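Reading in the kitchen again

4 min read

I have been meaning to write about the poetry evenings for weeks now, and every time I sit down I end up rereading the poems instead (not the worst way to lose an evening!). We are still working through Ute Kuhlmann's long sequence, Mistomberg, and we have only got as far as the second part. It was printed in a run of 700 copies, and mine has a coffee ring on the cover that I've grown rather fond of.

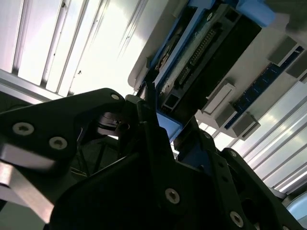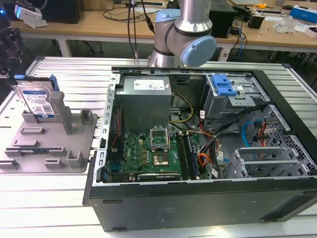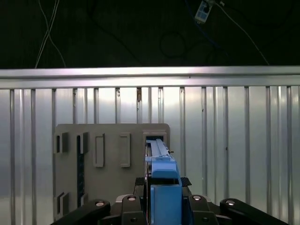 Mistomberg is a book about a mother's house after the mother has gone, and Kuhlmann goes through it room by room, drawer by drawer, and hardly ever raises her voice. What I love is how long she'll stay with one plain thing. She gives two whole pages to a sewing box, and I think she could have done the same for an open computer case lying on its side, with the socket empty and its little lever up, and had me in tears by the last line. Rüdiger Rieger finds all this much too slow, and he told us so over soup, at length, and then read the sewing box poem aloud so beautifully that we made him do it again.

Next up is Lirnden, her shorter book, which I've only dipped into. The lines are looser and there's a river in it, and a ferryman who may or may not be her uncle. I've copied the opening poem into my notebook and I'll bring it along in March, with bread.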